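Ludel Investment Club
Minutes of the May meeting
Members' copy

The meeting opened at 6:40 in the evening in the upstairs room. Enough members were present to vote. The minutes of the April meeting were read and accepted with one correction: the April minutes said the club had "agreed in principle" to move cash into the Lahlou income fund. Several members did not remember agreeing to anything in principle. The wording now reads "heard a presentation on."

1. Account statement

The statement from the broker was passed around. The cash balance is higher than most members would like, and it has been higher than most members would like for as long as this secretary has been writing it down. A member asked why the club keeps holding cash when everyone complains about it. The chair answered that complaining is easier than buying. No action was taken.

The brokerage charged an "account service" fee of $469 for the year. The chair had written to ask what the service was. The reply thanked the club for its loyalty and attached the fee schedule, where the fee is listed as an account service fee. One member moved that the club get quotes from two other brokers before the next renewal. Seconded and passed. A second member wished it noted that we passed the same motion last year and that no quotes were ever brought in. It is noted.

2. Lahlou income fund

This was the main business and took most of the evening.

The member who brought the fund to us in April had printed the newest fact sheet. The fund lends to mid-sized companies and pays out monthly. The member said the payout has never been cut and that the reported price of a share has hardly moved, up or down, even in months when stocks and bonds were both falling. The member considers this the strongest point in the fund's favor.

Other members considered it the strongest point against. The loans do not trade on any exchange. The manager values them, and the manager is paid a percentage of that value. It was said that a house also never loses money in a bad year if the owner is the only one allowed to appraise it. The presenting member replied that an outside firm reviews the valuations. Asked which firm, and how many of the loans it looks at, the member read from the back page that the review covers "a representative selection." The meeting did not find this as comforting as the fact sheet seemed to expect.

There was then a long exchange over withdrawals. The fact sheet says on its first page that investors may take money out every quarter. The small type says that the fund may limit or suspend withdrawals at the discretion of the board. The presenting member said this language is standard and that every fund of the kind has it. It was answered that it may well be standard, and that the people who most want their money out will all want it in the same quarter.

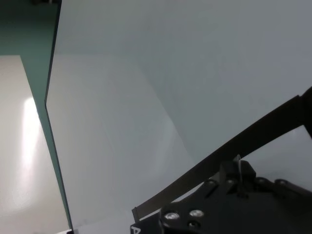 A member asked where the monthly payout comes from. If all of it is interest collected from borrowers, fine. If some of it is new investors' money or borrowed money, the club ought to know that before it writes a check. The fact sheet gives the payout as one figure and does not break it down. It does mention that some borrowers are allowed to add unpaid interest to what they owe, and that the fund books this as income. Two members who had not spoken up to that point asked to have that sentence read again. It was read again.

Fees were discussed next. There is a management fee, a performance fee, and a line called "other operating costs." The performance fee starts once the fund clears a hurdle, and the hurdle is lower than what the club gets on its cash today. A member said that in that case we would be paying them a bonus for doing worse than our checking account could do with a little encouragement. The presenting member objected to this and pointed out, correctly, that our checking account pays nothing. The remark was amended to "money market account."

In fairness to the presenting member, several points were made on the other side. The club's own record at picking stocks is nothing to brag about. Companies do need to borrow, banks have pulled back from some of that lending, and somebody is going to earn the interest. A small position would not sink us. The member had also done a good deal of reading, which is more than can be said for those of us who arrived with opinions only.

It was moved that the club put $2000 into the fund as a trial. The motion was seconded for the purpose of discussion. Someone asked what the trial would be testing, if the price does not move and the payout has never been cut. What result would persuade us to sell? There was no answer that satisfied the room. The motion was withdrawn by its mover, who asked that it stay on the agenda. It will stay on the agenda.

Action: the presenting member will ask the fund for (a) the share of income that is paid in cash, (b) the name of the valuation firm, and (c) any quarter in which withdrawal requests were not met in full. If the reply is a brochure, the item comes off the list.

3. Pliltska shares

The club still owns Pliltska, the packaging company, bought on the theory that people will always need boxes. People do still need boxes. The shares are down anyway.

The member who follows the company reported on the latest quarter. Sales were flat. Profit was up on an "adjusted" basis and down on the ordinary one. The adjustments remove the cost of closing a plant, the cost of a computer changeover, and severance. The member has gone back through old reports and says the company has had a one-time restructuring charge every single year that we have owned it. It was agreed that a thing which happens every year should be called an expense.

Management has also announced that it will buy back shares. A member was pleased by this. Another asked whether the share count had gone down after the previous buyback. It had gone up slightly, owing to stock handed to executives. The first member was less pleased.

Moved, to sell half the position. Moved in amendment, to sell all of it. The amendment failed, chiefly on the argument that the dividend is due next month and that we might as well collect it. This secretary pointed out that the price usually drops by the amount of the dividend. The meeting heard this and preferred to collect it. The original motion passed.

4. Urkico newsletter

The club's subscription to the Urkico stock letter is up for renewal. The letter claims in its advertising that its picks have beaten the market. The chair went through the back issues on our shelf to check. The advertised record leaves out stocks that the letter has "retired from coverage." Retired stocks were, in nearly every case, stocks that had fallen a long way first.

A member spoke up for the letter on the ground that it is well written and gives us something to talk about. This was conceded. It was asked if we could talk about something cheaper. The vote was against renewing. The member who likes the letter will subscribe privately and is welcome to bring it along.

5. Rules on new ideas

Arising from item 2, the meeting took up a proposal that any new investment be presented on 2 pages at most, in the member's own words, with no sales material attached. One of the pages must say how the club could lose money. There was some grumbling that this amounts to homework. It was also said that a one-page case against your own idea will be written with a very light hand, and that a different member should write it. After discussion the proposal was changed so that the chair assigns another member to the second page.

Passed, with 3 opposed. Those opposed asked that their reason be recorded: they believe the rule will lead to fewer ideas. Those in favor asked that it be recorded that they believe so too.

6. Other business

Dues are unchanged. Two members have not paid for the current period and have been reminded by note.

A member asked whether we should compare the club's results with a plain index fund and show the comparison on the statement. The chair said this had been done some years ago and was dropped. The member asked why. The chair said morale. Moved that the comparison be brought back starting with the next statement, going as far back as the records allow. Seconded. Passed, without much enthusiasm.

A request for better coffee was referred to whoever buys the coffee.

7. Next meeting

Same room, same hour, in June. Carried forward: Lahlou reply, broker quotes, first index comparison. The member following Pliltska will report the price received for the shares.

Adjourned at 8:55.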